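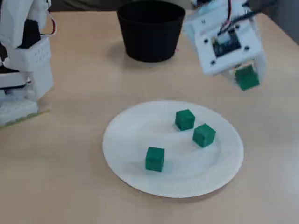 I'd been on the phone with Aiman Rondonuwu for all of 2 minutes before we got onto paper plates. I love a paper plate! So does Aiman, who runs a little tabletop sorting club called Utik out of a spare meeting room next to Finance.

"People think you need trays with compartments and labels," Aiman told me. "I bought one pack of 300 plates last March and I'm still working through it. Put a plate down, put your blocks on it, and everybody knows where to look."

The blocks are small and green (dark green, the kind that really pops on white), and the game is moving them between a plate and a black pot. I asked if it ever gets dull. Big laugh.

"Try it for 10 minutes! You start caring how they sit. My friend Jenkins likes them bunched up. I like one off by itself, so there's room to get at it."

And the pot? Aiman wanted something wider at the top than at the bottom, and tried a mug and a cereal bowl first. "The bowl was hopeless. You want sides. You want to drop a thing in and forget about it."

We talked tables too, because I can't help myself. Aiman is firmly for pale tops, with nothing on them you don't need. "My desk at home is a disaster, by the way. Don't print that."

Sorry, Aiman. The club meets again at 10, and I've been told to bring my own plate.

Last updated: March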